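Controller and perception notes: cloth handling, release 17

Grasp planning on low-contrast fabric, wrist camera only. 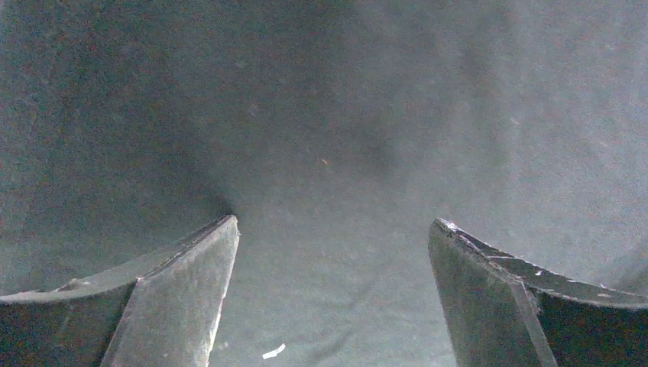 What changed in the planner

Release 17 of the Grokard stack replaces the depth-based grasp selector with one that works from the wrist view alone. The old selector needed a fold at least as high as the noise in the overhead depth map, and on plain dark cloth it often returned no candidates. The new one looks for shading gradients between the fingertips, fits a ridge line to them and proposes a closing direction across the ridge. On charcoal felt and fleece the gradients are soft, so the filter is wider than the one we use for printed cotton. The width is set per material in the fabric profile.

Lena Marciniak wrote the selector and the profile loader. Profiles from release 16 will load, but the field for ridge width is new and falls back to the cotton value if it is missing. Please fill it in before running on anything with a nap.

Specks and lint

Small bright spots were the main source of bad proposals during bench work. A scrap of white lint has far more contrast than any fold in grey cloth, and the first version of the filter would put the grasp centre straight on it. We now run a blob pass before the gradient pass. Anything compact and far from the local mean, in brightness or in colour, is masked and filled from its neighbours. The mask is written to the log next to the proposal, so a wrong fill can be traced.

The pass does not try to tell lint from a button or a label. Sites handling finished garments should leave it off until Trinidad Vergara's classifier is merged.

Finger masks

The gripper fingers take up the lower corners of the wrist view and used to be removed with a fixed polygon. Worn coating breaks this in a small way: pale chips along a finger edge fall just outside the polygon and are read as cloth detail. The mask is now learned at start-up from 300 frames taken while the wrist moves over a plain surface with the gripper open. Pixels that stay put are assigned to the fingers. The routine must be repeated after a finger change, and we suggest repeating it whenever the edges have picked up new scuffs.

The mask only holds for the opening at which it was learned. At other openings the planner falls back to the polygon and adds a warning to the log.

Timing

The wrist loop has a budget of 17 ms per frame. The blob pass and the gradient pass both fit inside it on the Ikeck controller. Ridge fitting does not always fit, so it has been moved to its own thread and the loop uses the last finished result. If that result is more than three frames old, the approach pauses at its current height.

Known problems

Ticket 742 is still open. With even, soft light a shallow crease can be ranked above a deeper fold beside it, and the fingers close on too little material. Lowering the gradient threshold makes it worse. The Henríquez bench sees this more than we do and has sent logs, which Lena is working through.

The replay tool drops frames when a log holds more than 2000 entries. Split long logs before opening them.

Upgrading

Stop the planner, install the package, run the finger mask routine, then reload the fabric profiles in that order. Grimar sites on the older camera driver should wait for the May build. Questions about the selector go to Lena, and anything on masks or replay to Trinidad.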